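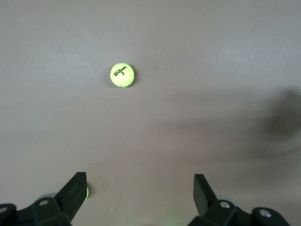 Schön, dass du hierher gefunden hast! In diesem Verzeichnis liegt **Vernimell**, eine kleine Sammlung von Meldungen über Beteiligungen an börsennotierten Gesellschaften, dazu die Skripte, mit denen ich die Rohtexte in brauchbare Tabellen verwandle. Angefangen hat das Ganze als Bastelei für den eigenen Bedarf. Ich wollte nachschlagen können, wer wann seinen Anteil an einem Pipelinebetreiber oder einer Regionalbank verändert hat, ohne jedes Mal einen Stapel PDF-Dateien zu durchsuchen – und dann kamen Anfragen, ob man das nicht auch anderswo benutzen könnte. Kann man, gern sogar!

## Was drin ist

Jede Zeile steht für eine gemeldete Position zum Quartalsende. Die älteste Quelle ist ein Jahresbericht der Beteiligungsgesellschaft Grurndale von 1968, den ich von Hand abgetippt habe (ein langer Abend, aber die Fußnoten sind herrlich altmodisch formuliert). Alles Neuere stammt aus elektronischen Meldungen und ist entsprechend sauberer.

Die Haupttabelle `positionen.csv` hat 17 Spalten. Die meisten erklären sich beim Lesen von selbst, ein paar brauchen doch ein Wort dazu:

| Spalte | Bedeutung |
|---|---|
| `melder` | Name des Hauses, so wie er in der Meldung steht |
| `melder_norm` | vereinheitlichte Schreibweise, von mir gepflegt |
| `stueck` | gehaltene Aktien am Stichtag |
| `wert_gemeldet` | Wert laut Meldung, in der Originalwährung |
| `delta_stueck` | Veränderung zum Vorquartal, leer bei Erstmeldungen |
| `korrektur` | `1`, wenn eine spätere Meldung diese Zeile ersetzt |

Bitte achtet auf `korrektur`! Wer die ersetzten Zeilen nicht herausfiltert, zählt manche Positionen doppelt. Mir selbst ist das bei Savari passiert, und ich habe mich einen halben Nachmittag lang über einen sagenhaften Kurssprung gefreut, den es nie gab.

## Installation

1. Repository klonen und eine virtuelle Umgebung anlegen.
2. `pip install -r requirements.txt` ausführen. Es sind nur zwei Pakete, das geht schnell.
3. Mit `python einlesen.py --quelle rohdaten/` die Meldungen einlesen. Beim ersten Mal darf man sich ruhig einen Kaffee holen.
4. Das Ergebnis liegt danach in `ausgabe/`, zusammen mit einem Protokoll aller Zeilen, die das Skript nicht deuten konnte.

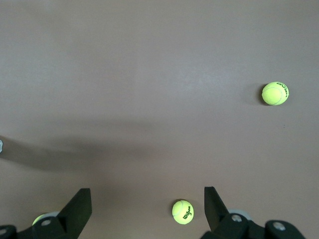
5. Das Protokoll durchsehen und unklare Namen in `namen.yml` ergänzen, dann den Lauf wiederholen.

## Bekannte Schwächen

- **Namenswechsel.** Karpenko hat nach einer Fusion den Namen der Holding übernommen, und in den Meldungen gehen beide Schreibweisen munter durcheinander. In `melder_norm` ist das bereinigt, in `melder` absichtlich nicht.
- **Aktiensplits.** Die Stückzahlen sind nicht um Splits bereinigt. Wer lange Zeitreihen zeichnen möchte, muss das selbst erledigen.
- **Leerverkäufe** fehlen ganz, ebenso die meisten Derivate. Aus einer Zeile lässt sich also nicht ablesen, ob ein Haus insgesamt auf steigende oder fallende Kurse gesetzt hat.
- **Rundung.** Ältere Meldungen nennen Werte in Tausend, neuere auf den Dollar genau. Das Skript rechnet um, aber verlorene Stellen kann es natürlich nicht zurückholen.

Und noch ein Hinweis, der mir am Herzen liegt: Die Daten sind zum Nachschlagen und Forschen gedacht. Eine Anlageempfehlung steckt nirgends darin, und Meldungen hinken dem Markt ohnehin um Wochen hinterher.

## Mitmachen

Fehler bitte als Issue melden, am liebsten mit Zeilennummer und Verweis auf die Originalmeldung. Neue Quellen nehme ich mit Freude auf – schaut vorher kurz in `quellen.md`, ob sie dort schon vorgemerkt sind. Die nächste größere Aktualisierung kommt im März, sobald die Meldungen zum Jahresende vollständig vorliegen.

## Lizenz und Kontakt

Code unter MIT, Tabellen unter CC BY 4.0. Gepflegt von Zakhar Bilyk; Fragen am besten über den Diskussionsbereich, da lesen auch andere mit und haben etwas davon.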